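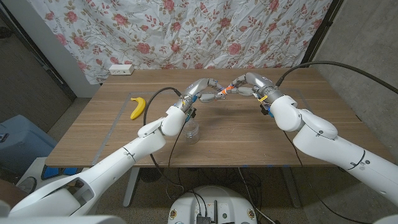 Benedetta Pellegrini wrote back to my first draft saying that a mailer is never read on its own, so I'd be daft to test the adhesive without the fold. I think she's right, and this section has changed a fair bit as a result.

4.2 Inserts, glue dots and what the post does to them

I'd started out with a narrow question. If you stick a sample card inside a folded leaflet with a removable glue dot, does the card arrive where you put it? My plan was to fix cards to flat sheets, leave them under a weight and peel them off again. Benedetta's point (she made it twice, the second time in capitals) was that the crease does most of the damage. A dot placed close to the fold gets bent every time the leaflet is handled, and a flat sheet tells you nothing about that.

So I threw out the flat sheets and began again with 757 leaflets, all printed in Jundport on the same uncoated stock. Each had one card and one dot. In 200 of them the dot sat right beside the fold, and in the rest it went in the middle of the panel. I posted the lot from Cirnthorpe to an office in Disbridge, second class, in ordinary paper envelopes – no board stiffeners, as hardly any small firm I spoke to pays for them.

The mid-panel cards did very well. Only 2 had come away by the time we opened the envelopes, and both of those had a dot that was half off the edge of the card, which I put down to my own tired hands. The fold-side cards were a sorrier lot, with 9 loose in the envelope and a good many more that had swung round on the dot and sat crooked. I didn't record the crooked ones properly, and I wish I had.

Figure 4. Bench work.

I ought to say something about paper. Longo (the coated stock I used in the pilot) lets go of a removable dot very cleanly, and I'd been rather pleased with that until I noticed how easily it let go when I didn't want it to. Uncoated paper holds on harder and sometimes gives up a few fibres when you pull the card off. Most readers won't mind a small fluffy patch, but if there's printing underneath, you'll lose a bit of that too.

Permanent dots are dealt with in 4.3, along with the envelopes that went through the franking machine.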